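Report to Vavora on the Kedden teardown cell
Prepared by Meinir Foulkes, 2025-11-02

This report covers the work on the cell since the August report. Most of the period went into the gripper, the wrist camera mounting and the routine checks. The grant pays for one arm taking reusable parts out of scrapped desktop computers, and there is still only one arm. We have not started on the second case type.

## Gripper and fingers

In August we reported that the fingertips were drifting out of line after long runs. Nestor Pascual took the finger linkage apart and found play in two of the pivots. He replaced the pivot screws, put thread locker on the larger bolts and set the closing position again from scratch. The tips have stayed in line through 1000 open and close cycles on the bench, and we now check them at the start of every shift.

The check is short. The arm moves to a set point over an opened case, the fingers close, and the operator compares the wrist camera view with a saved one. If the tips don't meet where they should, the cell stays in manual until somebody has gone over the bolts. 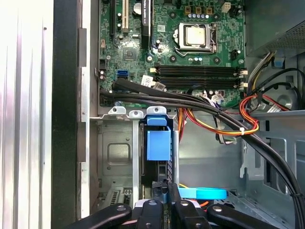
We also changed the approach height. The old program came in low and sideways, and twice it snagged a cable bundle on the way to the drive cage. The new one stays high until it is over the target and then comes straight down. It costs a little time per case -- we think it is worth it.

Cables are still the main cause of stops. Power leads run differently in almost every case we get, even between two of the same model, and the program can't assume where they will be. For now the operator moves them aside by hand before pressing start. Ponik has offered to quote for a cable hook that would fit the same flange, and we will send you the quote when it comes.

## Power supplies and boards

Power supplies are heavy for this gripper and the sheet metal is slippery. Nestor cut new textured tips, and we lowered the lifting speed to 70 percent.
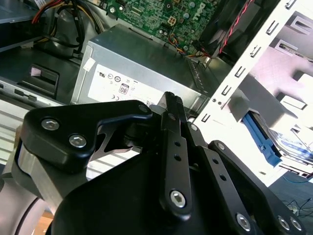

Only one supply has been dropped since that change, and it was put down to a worn tip. Tips are now treated as a consumable. We keep 3 sets in the drawer, and the used ones are marked with the date they came off so we can work out how long they last.

Processors and memory are still taken out by hand. We looked at having the arm work the socket lever and decided to leave that until the camera calibration is more repeatable.

## Layout and safety

The emergency stop was tested with the arm moving in automatic and in manual, and it stopped the arm each time. The written procedure has been reworded so that the pendant is always put back in the same place, within reach of the operator.

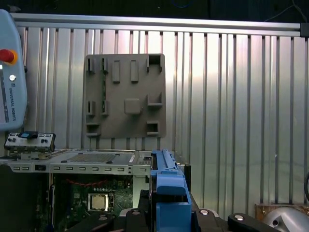 *Pendant and control box at the left of the cell, with an opened chassis on its side.*

The reflections from the metal wall are a nuisance. They wash out part of the camera view and the calibration routine sometimes fails on the first try. Matte film has been ordered from Nghiêm. Until it arrives we run calibration with the overhead lights turned down.

## Hard drives

Drive removal is the job we are closest to finishing. The plastic caddies give the fingers something to hold, and the release tabs are easy for the camera to find. Nestor has been teaching the positions by hand, one case at a time, and saving each as a separate program.
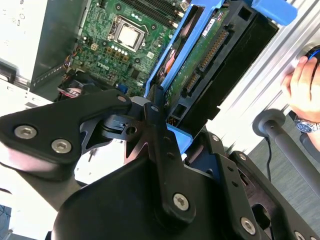

There are 9 of these programs so far. They share one set of gripper settings, so when the fingers are adjusted we only have to correct the values once. What we don't have is a good way to detect a drive that is still plugged in. The arm just pulls until the force limit trips, and the operator has to clear the fault. We want to add a camera check before the pull.

## Spending and next steps

Spending is within the agreed budget. The tips and screws came out of the consumables line. The cable hook, if we go ahead, would need to come from equipment, and we would ask for your approval first.

Work planned for the next period:

- fit the matte film and repeat the calibration
- add the plugged-in check to the drive programs
- write up the gripper service steps so that a second person can do them
- choose the second case type

The service write-up is the most pressing. At present Nestor is the only one who has rebuilt the linkage, and his notes are partly on paper. I will send the draft to you separately.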